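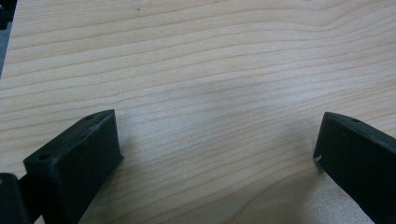 What does the hardness number on a water report tell you? It gives the dissolved calcium and magnesium, stated as if all of it were calcium carbonate, in milligrams per liter.

Utilities in the US often print grains per gallon instead. One grain per gallon is 17.1 mg/L. Check the unit before you program a softener. Entering mg/L into a field that expects grains makes the unit regenerate far too often.

The Troderau supply report dated 20 August 2021 lists total hardness at 80 mg/L. That is 4.7 grains. Moderate. I would not buy a softener for it.

The well at the Memon site is a different matter: 41 grains on the last lab sheet. Scale shows up in the kettle first, then the shower head, then the heating element.

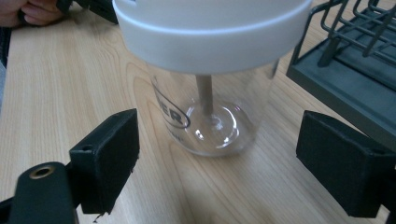
Softener capacity is quoted in grains removed per regeneration. Divide capacity by daily load. Daily load is hardness times gallons used. At 41 grains and 80 gallons a day that is 3,280 grains, so a small tank runs down quickly.

The Colteo manual lists a reserve of 3,000 grains. On that well it covers less than one day. Set the reserve by hand – the default assumes city water.

Iron counts too. Most manuals have you add a few grains to the setting for each mg/L of iron. Catel prints its correction table in the back, after the warranty pages.

Test strips are fine for a yes/no check. For setting a valve, use a drop titration kit. Count drops until the color changes fully to blue, and stop there. Purple is early.

I will retest the well in September and post the new figure in this thread.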